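Recording of our members' webinar has no sound from the second presenter
Posted in: Web meetings and webcasts > Recording
August 2024

Kedora
Hello all. I organise a monthly webinar for a small translators' association. We use Wutwood Meetings, the paid plan with cloud recording. Last month we had two presenters, one in our office and one who joined from home by telephone, because her internet connection was weak that evening.

During the live session everybody heard both presenters well, I have asked several members to be sure. But when I downloaded the recording, only the first presenter can be heard. When the second one speaks there is complete silence, and the slides continue to move. The file is 3,048 MB and plays without errors in two different players, so I do not think it is damaged.

I have already tried the following: I downloaded the file again, I opened it on another computer, and I looked in the recording settings, where "Record all participants" is switched on. The support form gave me only an automatic reply.

Is there any way to recover her voice? And what must I change before the next session? We have members in other time zones who depend on the recording.

Rullano
Had the same thing with a different service. Probably your plan doesn't include it. I would upgrade, or just record on your own computer with a screen recorder.

Kedora
Thank you, but I would like to understand the reason before I pay for a bigger plan. The price list does not say anything about telephone sound.

Correia
I had this problem in July with a training course, so I will write down what I learned. Please excuse the length.

In Wutwood the people who join by computer and the people who join by telephone are on two separate audio channels. In the live room they are mixed together, so you hear all of them. The recording takes only the computer channel, unless you also switch on the telephone channel. The setting for this is not on the recording page where you looked. You find it under Audio, then Dial-in, then "Include callers in recording". On my account it was off from the beginning. You must be the account owner to see it, a normal host does not have this line in the menu.

About the lost voice: first open the recording in your web account and do not use the downloaded file. Next to the download button there is a small arrow. If you are lucky it offers "Separate audio files", and the telephone channel can be there even when it was not mixed into the video. In my case it was there. I put it under the video with a free editing program. The telephone file started later than the video, so I had to move it until the words matched the slides – this took me most of an afternoon. If the arrow offers only one file, I am afraid the voice was not kept.

Before the next session I would make a test recording of a few minutes with one person on the telephone, and listen to the downloaded file afterwards. The live sound tells you nothing about the recording. A screen recorder, as suggested by Rullano, is useful as a second copy, but check that it takes the sound of the computer and not only your microphone.

Kedora
The separate file was there! Her whole talk is in it, a little thin in sound but every word can be understood. I also found the dial-in setting, it was off, as you said. Many thanks, I mark this as solved.

Topic viewed 1,269 times
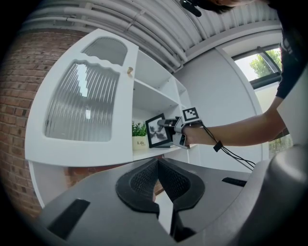
White cabinet with open shelves and a reeded glass door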